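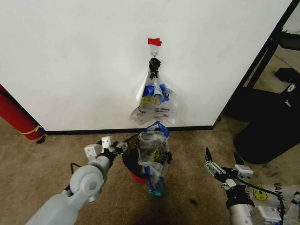

The Hook and the Bin
Lukell Household Gallery, Wed 12 August

Faith Kombo swears that a bag on a hook is a storage system. I have my doubts. Her tip has had 3,672 views on our tidying pages, and I would like to know how many of those readers still had the hook up a month later.

Bag on the wall. Clear plastic, tied in a black knot, with blue and yellow things bunched up in the middle. Seeing the contents is supposed to be the selling point. I can see colors. I couldn't tell you what I'd be reaching for.

Bag in the bin. The red bin with the black rim is small and the bag over it is bulky. Faith says a loose fit makes it easier to lift out. Maybe. I'd buy a bigger bin.

The smiley bag. Everyone keeps these for a second use. I kept mine in a drawer until May, when the drawer stopped closing.

Readers have sent 3 other hook setups so far. I remain unconvinced, but keep sending them.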